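Laundry Room Talk > Front loaders > Printed kids' stuff: sort it or chuck it all in?

songul_b
Posted in November, 9:14 pm

I have been told by my sister-in-law, at volume, that I do laundry like a college sophomore. Her position is that anything with a cartoon printed on it gets its own wash, inside out, cold, gentle. My position is that I have one basket and one machine and I would like to sit down at some point before I die.

Basket with the current offender, and the front loader:
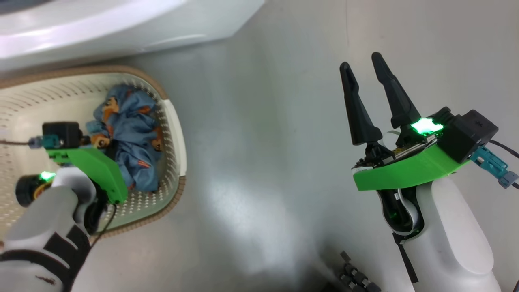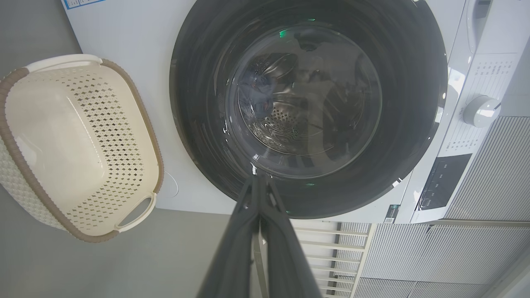

So, the question. Do you people really run a separate load for printed things? And if so, what do you do when the entire separate load is one item? I set the spin to 600 for anything I feel guilty about, and that's the extent of my system.

skitura_74
9:31 pm

Your sister-in-law is right and I'm sorry. Inside out, every time. The print rubs against zippers and goes crackly, and then you have a kid in tears over a bald cartoon.

One item isn't a load, though. Let it wait until it has friends. A front loader with a single thing in it just slaps it around in circles and then sulks through the spin.

PintoB
9:40 pm

Disagree with all of it. Four kids, everything goes in together, nothing inside out. The prints crack anyway. They outgrow the shirt before it matters.

skitura_74
9:43 pm

PintoB, I've seen what you call white socks.

PintoB
9:44 pm

They're gray socks. They have been gray socks since we lived in Sindetstead.

dilani.k
10:02 pm

Can we talk about the basket? I switched from fabric hampers to a plastic one with holes last year and I'm not going back. Damp towels could breathe, and I could hose it out in the yard. My only complaint is the handles, which dig into your fingers on stairs if you overfill it.

As for the wash, 106 degrees is as warm as I go for prints, and only if something has been spilled on them. Otherwise cold.

songul_b
10:10 pm

No stairs here, thank God. And where does one get 106 degrees? My dial is less of a mathematician than yours.

dilani.k
10:15 pm

Thermometer in the sink — I soak first. Yes, I know how that sounds.

Precious Shezi
10:37 pm

Check the gasket before every load if you have a front loader. Small things slide into the fold at the bottom and live there. I've pulled out a mitten that we had already held a funeral for.

songul_b
10:52 pm

Found a hair tie and a raisin. I'm going to believe it was a raisin. Running the lot together tonight, inside out as a gesture of peace, and she doesn't need to hear about the rest.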